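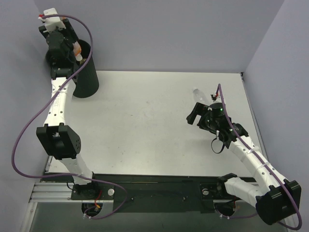
A plastic bottle at the mouth of a black bin.

Ollholm changes trash and recycling rules, new routes start in December

November 29, 2025

Ollholm households will have to sort their plastic differently starting next month, and for a lot of streets the pickup day moves too. The town council passed the new waste plan late last night, after a long meeting and a fair amount of shouting from the back rows.

The short version: bottles and jugs stay in the recycling cart. Everything thin and crinkly goes out. Bags, film, wrappers, all of it, regular trash.

The change comes with a new hauler. Walczak takes over from Fument, which has run the trucks here for 14 years and did not bid again. Fument crews finish their last routes before the switch. No word yet on whether drivers will be kept on. The union local has asked for a meeting, none set as of this morning.

Residents will pay $2 more a month. Council says the increase covers fuel and the longer haul to the sorting plant at Ekutov, 25 miles out on the county road. Opponents wanted the rate frozen until spring. That motion failed.
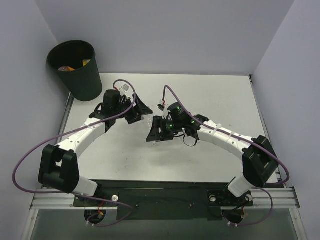 Film is the big headache at Ekutov. It wraps around the sorting shafts, and the line has to be shut down while somebody cuts it loose. Clear plastic is the worst of it, hard to spot on a moving belt, a crumpled see-through sheet like the one here mostly gives itself away by little glints of light. Snack and candy wrappers are easier to see but no easier to recycle. The plant charges towns extra for loads with too much of either, and Ollholm got hit with that charge twice this year.

Carts will be checked at the curb. First time, a tag on the handle. After 2 tags the cart gets left where it is, full, until the next pickup. Walczak says there are no fines planned. Council did not rule them out for later on.

Bottles should be emptied and the caps put back on. Labels can stay. Glass still goes to the drop-off behind the fire station, same hours as before, and cardboard has to be flattend or it won't be taken.

Apartment buildings with shared dumpsters are not part of the change for now. A seperate plan for those is due before the council after the holidays.

New route maps are being mailed out this week. Copies also at the town hall front desk and the library. Anyone who hasn't gotten one by the first pickup should call the public works office.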